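News > Community > Workshops and Classes

Drawing tables recovered as Wostton community room reopens for winter program

WOSTTON, Jan 20, 2023 – The Wostton Community Arts Room has completed a refit of its drawing area and will open registration for the winter marker and lettering program this week. The work covered the large shared tables, the storage of drawing supplies and the lighting over the main work area.

The tables had been in regular use for eight years and their tops were heavily stained. Following a review of the room last fall, the Arts Room decided to keep the existing tables and cover their tops in a plain brown surface. The covering is intended to be replaced at the end of each program. Old covers will be offered to participants who wish to use them for large-format work at home.

"A plain brown top is restful to work on, and it makes the colors of the markers easy to find," said Leen Qudah, program manager of the Arts Room. "We looked at white as well. It showed every stroke that ran off the edge of a sheet, and people became overly careful."

Supplies on the tables will be kept to a minimum. Each place will be given markers and a small cup to hold them, and further colors will be available from the cabinet by the door on request. Participants are asked to return markers to the cup between exercises and to check that caps are fully closed before the end of each session.

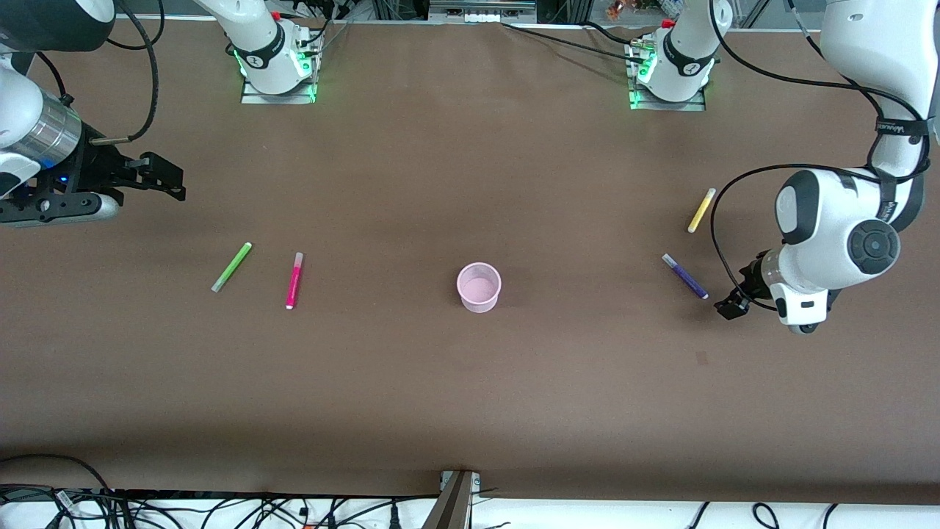

Markers and a pink plastic cup on the brown tabletop.

The change in the way supplies are handed out follows an inventory carried out by Gillespie Rennie, who oversees materials for the building. The inventory recorded 1029 markers in the room's cabinets, many of them dried out or missing caps. Those that could no longer be used have been removed, and the rest have been sorted by color and tip width. Refills and replacements will be ordered once per program through Tirkard, the Arts Room's regular supplier.

Mr. Rennie noted that most of the losses were due to markers being left open or stored loose in drawers. New drawer dividers have been fitted, and a printed list of the contents is attached to the inside of each cabinet door.

The lighting was adjusted at the same time. Participants in the lettering class had reported that the shadow of the hand and pen made it difficult to follow a fine line, particularly in the late afternoon. Two lamps were moved farther from the tables and fitted with diffusers. 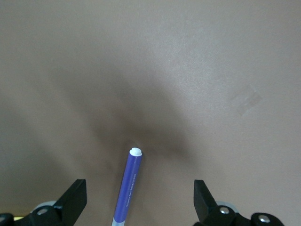 Shadows on the work surface cannot be removed entirely, and the Arts Room advises those who do detailed lettering to choose a seat with the nearest lamp on the side opposite their writing hand. Seats may be exchanged at the start of any session. A limited number of clip-on lamps can also be borrowed from the front desk.

The winter program has places for 60 participants across the marker drawing and lettering classes. Marker drawing will be taught by Keir Dalgleish and is open to beginners. Lettering will be taught by Mircea Ardeleanu and is intended for participants who have completed at least one earlier class or can show comparable work. Rory Dalgleish will supervise the open table hours, during which the room may be used without instruction.

Participants do not need to bring their own markers. Those who prefer to do so are asked to label them clearly. Permanent markers may be used only with a backing sheet under the drawing paper. Paint, ink in open bottles and cutting tools are not permitted at the covered tables and should be used in the adjoining workshop.

Registration forms are available at the front desk and should be returned there in person. Participants from the previous program will be given priority until the end of January, after which any remaining places will be assigned in order of application. Questions about access to the building or adjusted seating may be directed to Ms. Qudah.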